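Lerkcombe Adaptive Ski Program
Progress report to the Ruvham Fund
October 2025
Prepared by Urmila Tomar, program lead

Where we are

The grant agreement asks for a report at the halfway mark, and this is it. I have tried to keep it to what we can show. The first version of our work plan promised a good deal, and I wrote some of it, so I get to be the one who doubts it.

The program set out to do three things with your money: buy sit-skis that fit more than one body type, train instructors who can teach on them, and get new skiers onto the hill at Lerkcombe who would not otherwise have come. The first is mostly done. The second is done on paper. The third can't be judged until there is snow.

Equipment

We ordered 9 sit-skis from Pitkänen. All of them have arrived and all of them have been assembled. Seven fit the way the sales sheet said they would. Two came with a seat bucket a full size narrower than ordered, and the supplier's view is that the padding will "settle." I don't believe padding settles by that much, and we have asked for replacement buckets in writing.

The outriggers came from Fasport. They are lighter than our old ones and the flip-ski release is easier to work with a mitten on. They also cost more than we budgeted, and I am not yet convinced that a first-year skier can tell the difference. An experienced racer can. Most of our skiers are not racers. If we were ordering again I would buy half as many and keep the old stock in use for beginners.

One item in the budget, the adjustable footrest kit, has not been bought. Every version we tried in September either slipped under load or took two people and a hex key to move. Until we find one that a single instructor can change in a lift line, the money is better left alone.
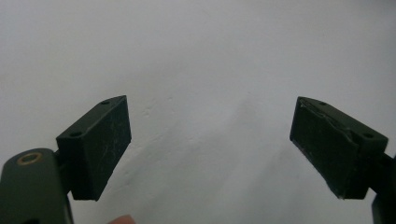
Ilse Baumgart thinks this is too harsh on the footrests, and wrote in the margin of the draft: I'd buy two kits now and let the instructors complain about them for a month. Waiting for the perfect footrest means every tall skier spends January with bad knees.

She may be right. I have left my paragraph as it was and put her note with it, so that you can see the question is open. If the Fund has a preference we would like to hear it before the lifts start running.

Instructor training

Our target was to bring instructors through the basic sit-ski course, covering loading, tethering and evacuation. Everyone who signed up in September finished. I would be careful about reading much into that. The course was held indoors and on the grass slope behind the lodge, and tethering a skier on grass teaches you where to put your hands and very little about speed. The evacuation drill was more useful. We ran it from a parked chair with a weighted seat, and it went badly the first time and decently the third.

We had planned to bring in an outside examiner. That fell through when the fee went up, and instead the more senior instructors assessed the newer ones. I don't consider this a proper assessment. People who eat lunch together tend to pass each other. We will repeat it on snow with somebody from outside, and I would ask the Fund to treat the training milestone as half met until then.

Cleaning and fitting space

The fitting area has moved out of the boot room, where it was always in the way. Shared seat liners and harnesses are now wiped down between fittings, and staff wash hands before checking anyone's straps or skin contact points. Skiers with reduced sensation can't always feel a rub starting, so a hands-on check matters more for them than for most. We had one complaint last winter about grimy liners, and it was fair.

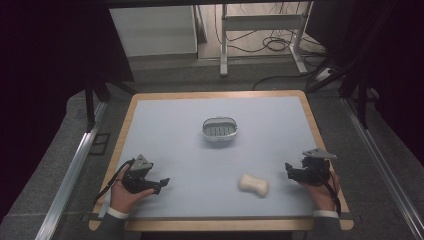
Soap and soap dish on the table.

Outreach and registration

We mailed 1000 flyers to clinics, rehab centers and schools. So far 30 people have registered interest. That looks thin, and I think it is thin, though I would not blame the flyer alone. Several callers asked the same two questions: how they would get up the access road, and whether they would have to pay for a companion's lift ticket. The flyer answered neither one.

Of those who registered, a fair share had skied with us before. They are welcome, but they are not the new skiers described in the application, and I do not want to report them as if they were. From here on the sign-up form asks whether the person has skied at Lerkcombe in any earlier season. We should have asked that from the start.

The companion ticket is settled: it will be free. The road is not settled. The shuttle operator says its van has a lift, but has not yet let us load a chair on it, and I won't put the shuttle on a flyer until we have.

Money

The unspent balance stands at $3,364. Most of that is the footrest line and the examiner's fee. We are not asking to move any of it at this point. If the replacement seat buckets turn out to be at our expense, we will come back to you with a request.

Before the next report

Get the two narrow buckets replaced or refunded.
Load an occupied wheelchair onto the shuttle and ride the road both ways.
Repeat the instructor assessment on snow with an outside examiner.
Send a shorter flyer, with the ticket and transport answers at the top.
Decide on footrests, one way or the other.

The next report will have attendance numbers in it, split between new and returning skiers. Please hold off on quoting the registration figure in any Fund publicity until then.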